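Counter cell safety check – Giraldo bench, Sun 8 May
Reason: arm stopped itself during a utensil lift, March build

Stop button within reach: PASS. Lovely quick response!
Speed cap 300 mm/s: PASS
Grip force 10 N: FAIL. Utensil swung in the fingers, then the fault tripped at 140 ms. Great catch by the new monitor – really pleased with it.

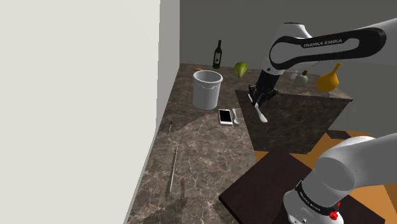
Render: Ratska simulation group

Clearance over raised block: RECHECK. The spatula hangs on a diagonal with its flat end towards the block, so measure from the tip.
Knife on counter: move it before the rerun.
Rerun: 10 lifts on the Korkow settings. Can't wait to see them!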